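Conham Library Ends Its War on Noise, Declares War on Sniffling

September 3, 2024

The Conham public library has a new rule, and it concerns your nose. Starting this week, anyone who sniffs more than 3 times in the upstairs reading room may be offered a tissue by staff. Accepting is optional. Being stared at is not.
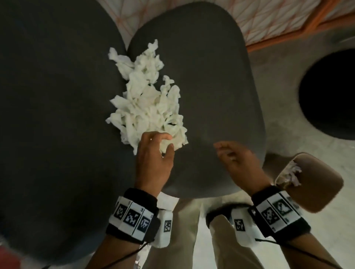
The rule grew out of a comment box that went up in January. Of the 33 cards dropped in since then, 31 were complaints about sniffling. The other 2 asked for longer hours, and will be looked into.

"We used to get letters about cell phones," said branch manager Kojo Bonsu. "I miss those letters."

Tissues will be set out on the windowsills and by the newspapers, paid for out of the late fines. Patrons on Ankrah Street, who owe most of the late fines, can consider it a gift to their neighbors.

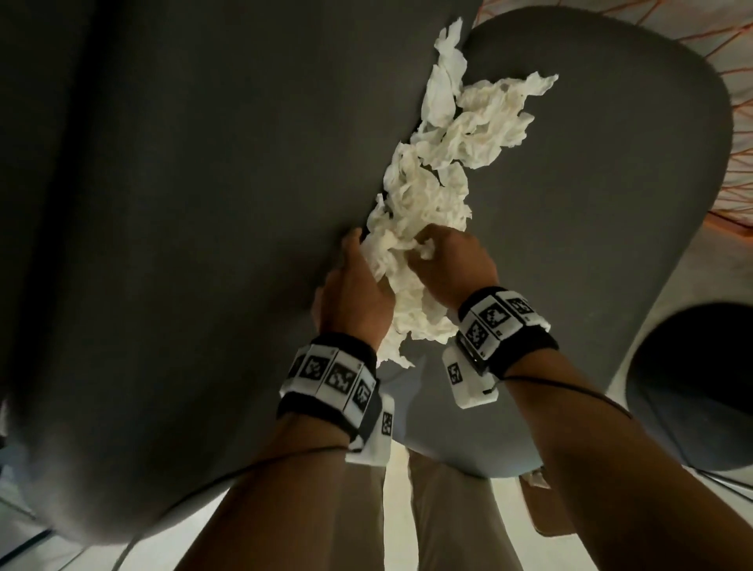 White tissues, crumpled and in hand.

Not everyone is pleased. Santino Garrido, who reads the Truvine Courier upstairs most mornings and has hay fever from spring to frost, called the rule "a tax on having a face." He plans to move to the ground floor, where the children's section is and where a sniff has never been heard over anything.

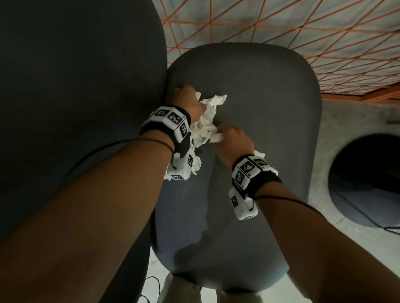

Bonsu said the rule will be reviewed once ragweed season is over. Throat clearing is still allowed – for now – and humming will be handled case by case. The comment box stays where it is, next to the stairs, with a fresh stack of cards and a new pencil.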